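Nudton anchorage watch - progress report
To: Chung grants desk
From: Muthoni Mwakalinga
06/11/2024

Short one this time, full tables to follow when the Pista server is back up.

Reporting line. 511 calls and messages logged since March, 189 of them worth passing on to the port police. Most were night boardings at anchor, rope and paint stores taken, crew asleep. 19 confirmed thefts. No injuries reported to us. Two masters declined to file anything, didnt want the delay in port.

Training. Nimero deck crews done, both shifts. Tug crews not done, pushed back twice by weather and then by the fuel dispute. New dates agreed with the harbor office but not in writing yet.

Radios. All handed out except the spare set. Batteries are poor, we are swapping the supplier.
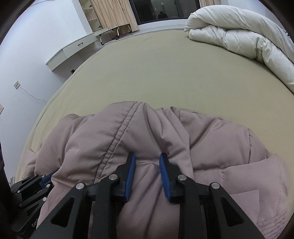
Money. Underspent on boat hire, overspent on translation by $2,297. Would like to move one to cover the other, please confirm by email so I can close the line.

Problems. Skippers still call us before they call the police, and we lose time relaying. Cards with the right number are at the printer. Also need a decision on the second night watcher, current contract is nearly up and she has anohter offer.

Next: tug crews, cards, second visit to the outer anchorage.

MM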